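Bin sizing comes before labeling. Measure the largest item that will go in, add a finger's width on each side, and buy the bin to match. A bin that is too tight gets emptied onto the bench every time someone wants the thing at the bottom.

## Small boxed parts

Boxed parts (fuses, screws, lamp bases, hinge sets) store best in open white plastic bins with a thick rim. The rim takes the load when the bin is lifted, and a pale interior shows dust and dropped screws early. Smooth walls wipe down with a damp cloth and a drop of dish soap. Rinse, then dry before anything made of cardboard goes back in.

Leave parts in their original cardboard as long as the box holds its shape. Write the contents on the end flap and on the top face, in marker, in letters large enough to read at arm's length. Lay the box flat on its widest side. Stood on end, a small box tips when the bin is pulled forward.
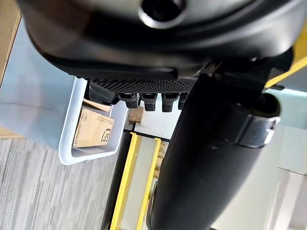

*Small cardboard box in a white plastic bin.*

Limit each bin to one category. Mixed bins are acceptable for a week during a sort, no longer. If a category runs to more than 4 boxes, split it by size and use a second bin.

## Shelf placement

- Heavy hardware: below waist height.
- Daily items: between waist and shoulder.
- Spares and seasonal parts: top shelf, bin front flush with the shelf edge.

Do not stack open bins directly on cardboard. The lower boxes crush at the corners and the flaps stop closing. A cut piece of hardboard between layers is enough.

## Moisture

Cardboard softens in a damp basement -- August is the worst month in mine. Keep bins off the concrete on slats, and leave a hand's width between the shelf and the outside wall. Any box with a soft base gets replaced, with the old label copied over before it is thrown out.

Murdo Laing wrote in to recommend numbering the bins and keeping an index card on the shelf end. It works for a large shop. With fewer than a dozen bins, plain names on masking tape are faster to read and easier to change.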